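La fiesta de la vendimia de Escobedo estrena una cadena de agradecimientos que recorre todo el pueblo

Escobedo celebra este año su fiesta de la vendimia con una novedad que ha corrido de boca en boca desde que se anunció, a finales de agosto: una cadena de agradecimientos escritos a mano que saldrá de la puerta del lavadero viejo y llegará hasta la plaza, colgada de balcón a balcón. El objetivo era reunir 800 tarjetas. Cuando se cerró la recogida había 1,000, y todavía siguen apareciendo sobres por debajo de la puerta del centro cultural. ¡Una maravilla!

La idea viene de lejos. En 1,874, después de tres años de mala cosecha, los vecinos sacaron las mesas a la calle y comieron juntos lo primero que dio la viña. De aquella comida queda una hoja manuscrita, guardada en el archivo parroquial, con la lista de lo que puso cada casa: pan, nueces, queso, un cordero, «dos cántaros y buena voluntad». Esa última línea es la que se ha elegido como lema de la fiesta, y se leerá en voz alta antes de servir el primer plato.

Las tarjetas se han podido dejar durante todo septiembre en 4 puntos: el centro cultural, la panadería, la biblioteca y el local de la asociación Zilside, que ha puesto además el cordel, las pinzas y muchísimas tardes. Las hay de todo tipo. Unas dan gracias por la lluvia de mayo, otras por una operación que salió bien, por un hijo que ha vuelto a vivir al pueblo, por la profesora de segundo o por la sombra de la morera grande. También hay una que solo dice «por el perro», y con eso ya se entiende todo.
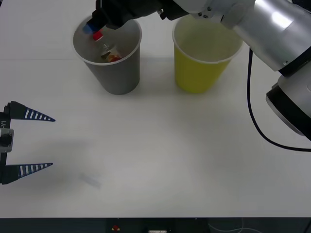 Una lectora escribió a esta redacción para decir que llevaba años sin dar las gracias por escrito, que se sentó a rellenar una tarjeta y acabó rellenando seis, y que la última fue para una vecina con la que no se hablaba desde hacía tiempo. Pedía que la cadena no se tirase al terminar la fiesta. No se va a tirar: las tarjetas se encuadernarán en varios tomos y podrán consultarse en la biblioteca a partir de noviembre, al lado de una copia de la hoja antigua.

La jornada empieza a las diez de la mañana con la pisada de la uva para los más pequeños, que el año pasado se quedó corta de espacio y ahora se traslada a la explanada de las escuelas. A las once y media sale el pasacalles, esta vez con dos bandas – la de Escobedo y la de los pueblos del valle, que no tocaban juntas desde hacía mucho y que han preparado un pasodoble a medias. La carrera familiar que organiza el club Flirnasport arranca a las doce, con un recorrido corto entre viñas y sin cronómetro. Se puede ir corriendo, andando o con carrito.

La comida popular será a las dos y media, en mesas corridas por toda la calle Mayor. Cada casa lleva lo suyo y lo comparte, como entonces, y el horno Dimaletti se encarga del pan y de las tortas de mosto, que ya se están amasando con una receta recuperada del cuaderno de una abuela del barrio alto. Quien venga de fuera está invitado igual: basta con traer algo para la mesa y ganas de sentarse con gente que no conoce.

Por la tarde habrá lectura de tarjetas en la plaza. Se sacarán al azar y las leerá quien se anime a subir, sin decir quién las ha escrito. En el ensayo de la semana pasada se leyeron unas cuantas y hubo risas, algún pañuelo y un aplauso larguísimo para la que daba las gracias «a las manos que podaron cuando yo ya no podía».

El baile empieza a las nueve de la noche y no tiene hora de cierre anunciada. El aparcamiento estará en las eras, junto a la carretera, y la calle Mayor permanecerá cortada al tráfico desde las ocho de la mañana. Si llueve, la comida y la lectura pasan al frontón cubierto, y la cadena se colgará igualmente, bajo los soportales de la plaza.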